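프로스트컴, 장난감 분류 학습용 시연 데이터 1405건 수집 완료
뒤섞인 장난감 더미에서 물건을 집어 색깔별 상자로 옮기는 과제, 9월부터 외부 연구자에게 공개

로봇 학습 데이터 기업 프로스트컴(Prostcombe)이 물체 분류 과제 ‘그리르네오(Grirneo)’의 첫 번째 시연 데이터 수집을 마쳤다고 밝혔다. 모두 1405건의 시연이 담겼으며, 13주에 걸쳐 한 작업장에서 기록했다. 데이터는 정리 작업을 거쳐 9월에 대학과 비영리 연구기관을 대상으로 먼저 공개된다.

그리르네오의 과제는 말로 하면 간단하다. 장난감이 가득 담긴 금속 용기에서 하나를 집어 노랑, 파랑, 분홍 계열의 상자 가운데 지정된 곳의 구멍에 넣으면 된다. 그런데 막상 로봇에게 시켜 보면 이만큼 재미있고 까다로운 과제도 드물다! 공은 구르고, 천은 늘어지고, 돌기가 잔뜩 난 말랑한 장난감은 집는 위치에 따라 모양이 달라진다. 서로 얽히거나 깔려 있는 물건도 많아서, 무엇을 먼저 집을지부터가 이미 하나의 판단이다.

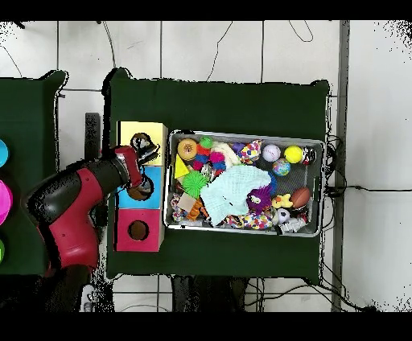 수집팀은 시연자가 로봇팔을 원격으로 조작하는 방식을 택했다. 시연자 5명이 교대로 참여했고, 한 사람이 한 번에 맡는 시간은 짧게 잡았다. 같은 물건을 집더라도 사람마다 접근하는 각도와 속도가 다른데, 그리르네오는 이런 차이를 줄이지 않고 그대로 남겼다. 어떤 시연자는 위에서 곧장 내려가 집고, 어떤 시연자는 옆의 물건을 살짝 밀어 틈을 만든 다음 집는다. 학습 모델이 두 방법을 모두 접해야 처음 보는 배치 앞에서도 쓸 만한 동작을 고를 수 있다는 것이 연구진의 생각이다.

실패한 시도도 지우지 않았다. 집다가 놓친 경우, 상자 가장자리에 걸린 경우, 엉뚱한 물건이 딸려 올라온 경우에는 각각 표지를 붙여 따로 묶었다. 놓친 뒤 다시 집는 동작까지 이어서 기록한 시연도 포함돼 있어, 회복 동작을 연구하는 팀에 특히 반가운 자료가 될 것으로 보인다.

훌리안 세풀베다(Julián Sepúlveda) 수집 책임자는 “처음에는 반듯한 블록만으로 시작할까 고민했는데, 첫 주에 그 생각을 접었다”며 “집 안의 장난감 바구니가 어디 그렇게 반듯하던가. 공도 있고 인형도 있고 천 조각도 있는 진짜 더미를 로봇에게 보여 주고 싶었고, 시연자들도 그 편을 훨씬 즐거워했다”고 말했다.

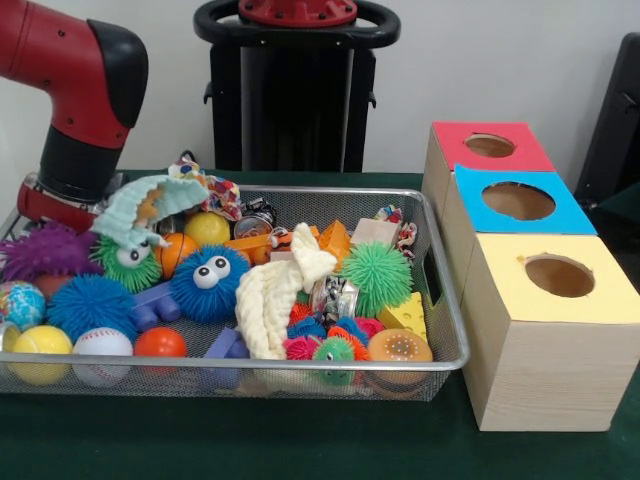 장난감이 수북이 담긴 철망 바구니 위의 로봇팔. 오른쪽은 윗면에 둥근 구멍이 난 나무 상자들.

기록은 여러 시점에서 동시에 이루어졌다. 작업대를 내려다보는 시점과 옆에서 바라보는 시점을 함께 저장하고, 여기에 관절 각도와 그리퍼 개폐 신호를 같은 시간축으로 맞췄다. 시점이 하나뿐이면 그리퍼가 물건을 가리는 순간의 정보가 비게 된다. 두 시점을 나란히 놓고 보면 집기 직전의 몇 순간이 한결 또렷해져서, 내부 검수를 맡은 사람들도 재생 화면 앞을 좀처럼 떠나지 못했다고 한다.

시간축을 맞추는 작업에는 프로스트컴이 자체 개발한 편집 도구 ‘벨리니(Bellini)’가 쓰였다. 벨리니는 영상과 관절 신호를 한 화면에서 넘겨 보며 시연의 시작과 끝을 표시하는 도구로, 수집 기간 동안 시연자들의 의견을 받아 여러 번 손질했다. 단축키 배치가 바뀐 것도, 되감기 간격이 짧아진 것도 모두 현장에서 나온 요청이었다.

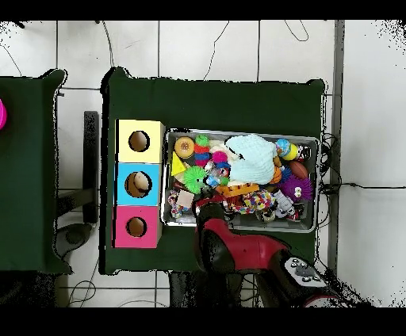

배치를 바꾸는 일에도 공을 들였다. 시연 한 묶음이 끝날 때마다 용기 안의 물건을 다시 섞고, 몇 가지는 빼거나 새로 넣었다. 일부러 어렵게 만든 배치도 있다. 작은 공을 천 아래에 숨기거나 밧줄 장난감을 다른 물건에 감아 두는 식이다. 이렇게 마련한 고난도 배치 13종은 별도의 평가용 묶음으로 제공되며, 학습에는 쓰지 않도록 분리해 두었다.

각 시연에는 짧은 문장 지시도 함께 달렸다. “도넛을 파란 상자에 넣어 줘”처럼 평소 말투에 가까운 문장이고, 같은 물건을 서로 다르게 부른 표현도 통일하지 않고 살렸다. 한 사람에게는 ‘뾰족한 공’인 것이 다른 사람에게는 ‘고슴도치 공’이다. 언어 지시를 따르는 로봇을 연구하는 이들에게는 이 부분이 가장 흥미로울지도 모른다.

세풀베다 책임자는 “검수를 하다 보면 시연자의 손버릇이 보인다. 이름표를 가려도 누구의 시연인지 알아맞힐 정도”라며 “그만큼 사람의 동작이 풍부하게 담겼다는 뜻이어서 팀 모두가 뿌듯해하고 있다”고 덧붙였다.

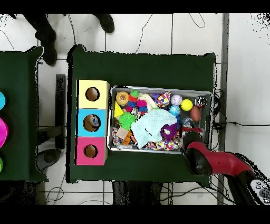

공개 일정 및 이용 안내

그리르네오 1차 데이터는 9월 중 신청을 받아 순차적으로 제공된다. 신청 기관은 연구 목적과 담당자를 적은 신청서를 제출하면 되고, 비영리 연구에는 이용료가 없다. 제공 항목은 다음과 같다.

시점별 영상과 관절 및 그리퍼 신호
시연별 문장 지시와 성공·실패 표지
고난도 배치 평가용 묶음
벨리니 열람 전용판과 사용 설명서

후속 수집도 준비하고 있다. 다음 단계는 협력 연구소인 베르키아(Berkia)와 함께 진행하며, 같은 과제를 다른 조명과 다른 작업대 높이에서 반복할 계획이다. 베르키아 측 시연자 교육은 1차 데이터 공개 이후에 시작한다.

프로스트컴 소개
프로스트컴은 로봇 조작 학습을 위한 시연 데이터를 기획하고 수집하는 기업이다. 생활 물품을 다루는 과제를 중심으로 데이터 수집과 검수, 편집 도구 개발을 함께 하고 있다.

보도 관련 문의: 프로스트컴 그리르네오 수집팀
데이터 이용 문의: 프로스트컴 연구협력 담당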